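Gidey on the bench: the 500 hour service

10 November 2022

Hello again, and welcome to the grubbiest gallery on the site! Gidey is my four-wheeled path rover, built on a Masard chassis, and the hour meter has finally rolled round to 500. In the Masard handbook that means the big service: wheels off, seals checked, belts looked at, everything plugged back in and set up from scratch. I'd been putting it off for weeks (the kitchen table was needed for other things, like eating) but I've had a good long go at it now and it's nearly all back together.

I've kept the notes in the order I did the work, so if you're doing the same job you can follow along. Just a line or two for each stage, or that was the plan. I do go on a bit about the steering.

Getting it up on blocks

Battery out first, always. Gidey weighs 41 kilos with the battery in and I'm not lifting that onto a table again, my back still remembers the last time. Two lengths of scrap timber under the belly plate hold it steady and leave all four wheels hanging free.

Wheels off

Each one comes off with a single big nut, and the nut on the back left did not want to shift. Penetrating oil, cup of tea, more oil, second cup of tea, and then it came away so easily that I nearly went backwards off the stool. I put a dab of paint on each hub before taking anything off so they'd all go home to the same corner.

The grit problem

Sandy paths are lovely to drive on and terrible for bearings. Fine dust gets in past the outer lip of the seal, mixes with the grease and turns into a sort of grinding paste. Both front bearings felt rough when I spun them by hand, so they've been replaced. The rear pair were still smooth and got a clean and fresh grease. If you only ever drive on tarmac you could probably leave yours a good deal longer than I do.

New seals

I ordered the double-lip type from Flidutora this time. They're a tighter fit and a bit of a pig to press in square! A socket of the right size and a soft mallet did it in the end, going round in tiny taps. I ruined one by being impatient, so order a spare.

Drive belts

No cracks, no missing teeth, a bit of glazing on the right-hand one. I swapped the pair anyway, as the tub was already open and I'd got new ones in the drawer. The old ones are in a bag marked "get you home".

Belt tension

Masard's way is to press halfway along the belt and look for a few millimetres of give. My way used to be "that feels about right", and that's how I wore out the first set. I use a ruler now.

Connectors

Every plug under the lid gets unplugged, looked at, given a squirt of contact cleaner and pushed back until it clicks. One of the encoder plugs had a green bloom on two of the pins, which might explain the odd little hiccup I'd been getting in the wheel readings since the summer. I've put a smear of dielectric grease in that one and moved the cable so it loops downwards before it goes in, so any water drips off the bottom of the loop and stays out of the plug.

The lid gasket

Foam strip, cheap as chips, flattened to nothing along the front edge. New strip all the way round with the join at the back. Clean the old glue off properly first or the new stuff lifts at the corners (ask me how I know).

Steering, or why it pulled left

Right, the steering. Gidey steers by running one side faster than the other, and for a while it had been drifting left on a straight command. It wasn't much, but over a long path you'd be forever nudging it back. I'd blamed tyres, then the battery sitting off centre, then the wind. Then I measured the wheels properly and found the left tyres had worn a touch smaller than the right, and the controller still thought they were all brand new.

So, new numbers. You push the rover in a dead straight line over a measured distance with the motors off and read the encoder counts on each side. I chalked out my distance on the patio and did it over and over until the readings agreed. The right side settled at 1323 counts. Put your own figures in the wheel table, mind, mine won't do you any good at all.

Testing on blocks

Battery in, wheels on, still up in the air. Slow forwards, slow back, each side on its own, then the stop button. Then the stop button again at a faster speed, with the radio link switched off as well to check that it stops by itself. It does, and I wouldn't put it on the ground until it did.

First time on the ground

Up and down the side passage at walking pace with the lid off, listening. Bearings lovely and quiet. One belt was chirping, so back in it went for half a turn on the tensioner.

Camera level and speed cap

I've set the speed cap low until the new bearings have bedded in. The camera bracket had worked loose as well, so that's had a spring washer and a drop of thread lock, and I checked the horizon in the live view before doing it up tight. The Stendness run is my usual shakedown, out and back with a stop at each end to feel the hubs for heat. 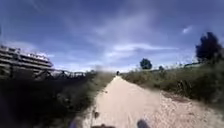 Hubs should be no more than slightly warm to the hand. If one is noticeably hotter than the other three, the bearing's either packed too full of grease or hasn't gone in square, and it's worth taking the wheel off again before you do any more miles. I keep the big spanner in the rucksack for exactly that.

Re-torque after the first run

All four wheel nuts get another go with the torque wrench once they've done a bit of bouncing about. Do the bracket screws while you're there. The belly plate screws too, as those love to wander.

Brushing down

Dry brush first, never the hose! Water just carries the dust further in. An old paintbrush gets round the axle ends nicely and a toothbrush does the tread.

What I spent

Two bearings, a set of seals plus the spare, two belts, a roll of foam strip and a can of contact cleaner. I already had the grease. The belts were the dear bit and I'd be tempted to try a cheaper pair next time, if anyone has found some that fit the Masard pulleys then please do tell me.

Still to do

The charging lead has a split in its outer sleeve near the plug, so that's getting a new end fitted before anything else. After that it's the rear lamp, and a proper look at the battery in December when the cold starts knocking the range about. I'll add those to the page as I get to them.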